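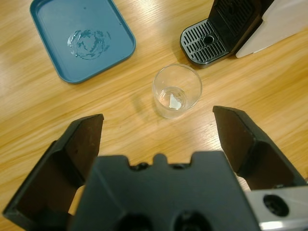

Wrist view, gripper open, glass ahead of the fingers. Tray upper left, coffee machine upper right.

February, 4:40 pm, bench notes, grasp planner

Swapped the old segmentation front end for the Baert one this morning. The release note promises "robust handling of transparent objects." I have read that sentence in three other release notes and I'd like to see it on our table before I believe it.

Setup: wrist camera only, no overhead. Planner is the Curkmont branch with the collision margin left at the default. Same start pose every run, fingers wide, then a straight approach.

Ran 40 trials. The headline success rate looks good and I don't trust it. The start pose puts the glass right in front of the gap between the fingers, so a controller that ignores the mask and drives straight forward would score well too. Need the blind baseline before anyone puts a number on a slide.

Mask problems so far:
- Wood grain shows through the wall of the glass and the mask leaks out along it. Worse on the glossy part of the table to the right.
- The puddle on the blue tray gets labeled as a transparent object. Confidence 0.6 in one run, higher than the glass in the same run. Could be the shiny edge, could be that it's more or less round. Don't know yet.
- Whatever the white bit in the bottom of the glass is, the network likes it a lot. I suspect it's anchoring the whole detection. Repeat with it taken out.

Depth on the rim is mostly holes. Planner fills them with the table plane and says nothing in the log, which I consider a bug even if Drernham calls it a feature. Frame 161 is the worst of them: fitted rim comes out well below the real one and the approach is still marked valid.

Also the drip tray. Its front edge is close to the rim in this view, and the collision check passes with hardly any margin. I think the slots in the grate are being read as free space. Not proven. Dump the voxels at frame 196 and look.

To do:
blind baseline, same pose
random start poses, at least 1,000 in sim first
dry tray vs wet tray
turn off hole filling, see what breaks
ask Cinton what was in their training set, expect no answer

Leaving the old front end on the other branch. Not merging.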